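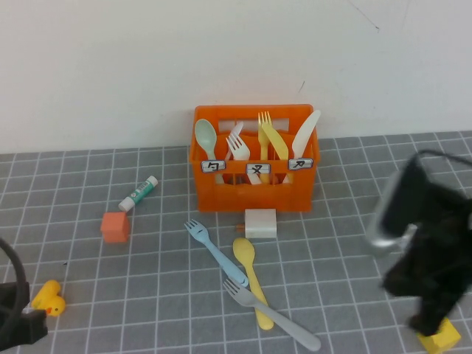
Notebook, utensil caddy and mat – May, afternoon

Today I worked on the sorting table again. The orange caddy from Besent stays against the wall, with its tall back side toward the wall, so the handle opening is easy to reach. The gray mat goes under everything, as before.

I spent too much time on the labels. They are small and white with a dark border, and I fixed them on the front with the glue stick. The order from left to right must be spoon, fork, knife. For the next set I want the characters to be larger, because from my chair I had to bend forward to read them. The printer in the Sostum room makes the border thicker than on my screen, and this takes space away from the character. I changed the margin to 2 mm and it is better, but not yet nice. The file is saved as version 14. Version 13 has the wrong font, please do not print it.

About the utensils. They are plastic, in pale colors mostly, and the colors have no meaning for the sorting. A yellow one can be a fork or a knife or a spoon. I write this again because in the last entry I was not clear, and a colleague asked if we sort by color. We sort by kind only. The white ones are hard for me against the white wall, especially the knives, when I look quickly. Maybe a sheet of colored paper behind the caddy would help. I did not try it today.

The mat has its own small problem. I brushed it in the morning with the soft brush, and then once more after lunch.
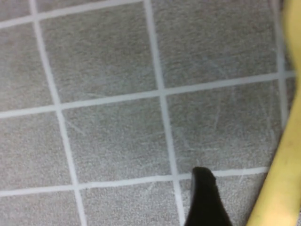
It takes dust easily, and the white lines show every bit of glue if I am not careful. Warm water with one drop of soap is enough. The spray from Roussel left a shine in one corner of the old mat and I will not use it on this one.

I also use the grid lines for putting the caddy back after cleaning. I line up the front of it by eye, and this is good enough for our purpose – but if somebody wants to compare one day with another, we should put a piece of tape on the mat.

Most knives do not stand straight in their compartment. They lean out to the side, and the tall ones lean more. I thought about a thin strip of foam at the bottom. Grelteck has foam in 16 mm, which I think is too high, the handles would come up too much. I will look in the drawer first for something thinner.

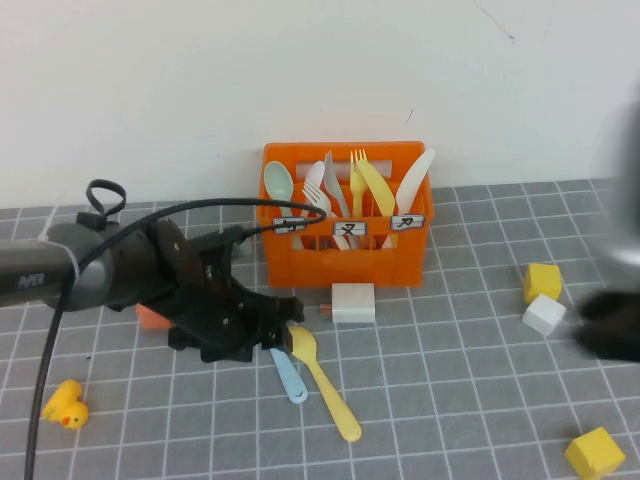

To do next time

– print the labels again, bigger characters, thin border
– try colored paper on the wall behind the caddy
– tape marks for the caddy corners
– find thin foam for the knife compartment
– put the cap on the glue stick well, the last one dried out
– write the label order on the lid of the storage box, in both languages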